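Kids cups, one color each or all the same??
Kitchen & Dining > Everyday stuff

janaka_k
ok need opinions. doing over the cup shelf before my sister and her kids move in w us in May. been using those plain plastic tumblers, one color per kid, whoevers color it is washes it. worked great for two years. now there's gonna be five kids and I'm out of colors they'll agree on. do I buy all one color and put names on, or keep going w colors? these are the ones I mean
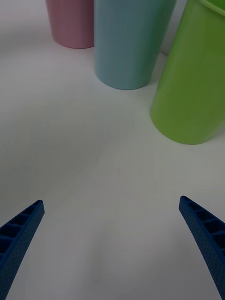 pink, blue, green. the current lineup

no logo on them or anything. paid 50 cents each at a closeout place in Duvulthorpe, wish I'd bought the whole bin

najwa.ah
Colors. 100% colors. Names wear off in the wash, I've tried paint pen, stickers, nail polish, all of it. Gone in a month.

tadeoc
disagree. colors = fights. my two both want green, always green. bought all one color and the fighting stopped same day. nobody gets "the good one"

najwa.ah
Until you have nine cups in the sink and no one admits to any of them lol

tadeoc
so they wash nine cups. character building

Gorazd Leka
What about same color cup, different color rubber band around the middle. Did this at the summer camp kitchen, 122 kids, bands never came off. Well some came off.

janaka_k
rubber bands in this house end up on the cat. but thx

shafiqd
do yours stack ok? mine are the Frota ones and they jam so tight I have to run hot water over them. looking to replace the lot

janaka_k
stack fine, they taper in toward the bottom. don't shove them together is all. never had one stick overnight 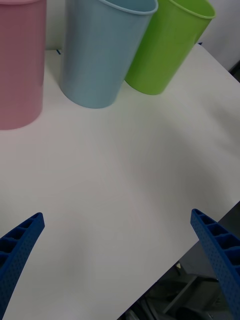
janaka_k

also for whoever asked in my other thread, yes the finish is matte, not the shiny kind. blue is a really pale sky blue. green is GREEN. the pink is softer than it sounds, dusty kinda

shafiqd
like that blue. would take a set of just the blue

tadeoc
see. everybody picks one. imagine five kids picking

najwa.ah
Five kids five colors. Add yellow and purple and make them draw from a hat, whatever you draw is yours till school's out. No trades.

janaka_k
hat idea isnt bad. youngest will cry but she cries at toast

Gorazd Leka
Does anyone know if Skoka still does the assorted packs? Graltton has them in the catalog but by the case, 1,036 cups. Little more than Janaka needs.

shafiqd
1,036 lol. how many kids does your sister have

janaka_k
feels like that many. no I checked Skoka, they had white or clear last time I looked. going back to the closeout place tmrw morning, if there's yellow I'm doing the hat. if not tadeo wins and its all blue

tadeoc
screenshotting this

najwa.ah
Get a spare of each while you're there!! One always goes to the backyard and lives in the dirt forever

janaka_k
good call. two of each then. will post what I find

janaka_k
update, no yellow. orange and a sort of grey. is grey a color a six yr old will accept

najwa.ah
Call it silver.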